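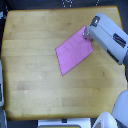
Pritonholm laundry room reopens with a folding table and free cloths

The shared laundry on the ground floor of the Hodance building in Pritonholm is open again after a spring of plumbing work, and residents who come down with a basket now have a proper place to fold. The biggest change is a light wooden table, with a top made of butcher-block style strips and slightly rounded corners. It replaces the two ironing boards that tenants had been using as a work surface for years.

The building's housing association, Plavia, paid for the work out of its repair fund. The total came to $2,176, of which $1,394 went to new pipes and a drain cover. The table cost $469, and the rest was spent on paint and a shelf for detergent.

"People were folding sheets on top of the dryers," said Baiba Raudsepp, who manages the building for Plavia. "You would get halfway through, and somebody would need the dryer. We had been asking for a table for a long time."

The room is open to all tenants from early morning until 10 p.m. Washers still take tokens, which are sold at the front office. Dryers are now on a timer, and the old coin boxes have been taken out.

Along with the table, the association is handing out cleaning cloths to tenants who want to switch from paper towels. The cloths are square, bright pink and made of woven fabric. Each household can pick up two at the office while they last. Raudsepp said the color was chosen so they would not get mixed in with white loads, where a pink cloth and a hot wash could do some damage. A note on the shelf asks people to wash them with dark clothes the first few times.

Two short folding evenings were held in the room in July 2024, led by Justinas Lepik, a tenant on the third floor who spent most of his working life at the Kazlauskienė linen shop. The first one drew 17 people, a few of them children. Lepik started with small pieces and worked up to fitted sheets, which took most of the second evening.

His advice for a small cloth is simple. Lay it on the table and smooth it out from the middle with the flat of your hand. Turn it so that one corner points toward you, then bring the opposite corner down to meet it if you want a triangle for a drawer or a bread basket. For a stack, turn it straight again, fold it in half edge to edge, and then in half once more.

"Hold the corner before you move anything else," Lepik said. "Most people grab the middle, and then the edges go wherever they like."

Fitted sheets are harder, and he told the group not to expect a perfect rectangle. He tucks the corners into one another, lays the sheet down with the elastic facing up, and folds the sides in until it looks like a long strip. From there it goes into thirds. Several people at the second session tried it twice, and one couple took turns with a king-size sheet that hung well over both ends of the table.

The table also comes with a few rules. Wet laundry should stay in the machine or in a basket, as standing water can mark the wood. Irons are not allowed on the bare surface. Tenants who want to iron can borrow a padded mat from the office and return it the same day. Plavia plans to oil the top twice a year and asks anyone who spills bleach or dye to wipe it up right away and let the office know.

Not every request made it into the project. Tenants had also asked for a second sink and a clothes rack that pulls down from the ceiling. The sink would mean opening up the wall again, Raudsepp said, and that will have to wait for next year's budget. The rack is still being priced – she hopes to have an answer by September.

Lepik has agreed to lead one more evening in the fall, this time on shirts and tablecloths. Sign-up sheets will be posted by the mailboxes. Tenants should bring their own clean laundry, and there is no charge. Questions about tokens, the cloths or the ironing mat can be taken to the front office during regular hours.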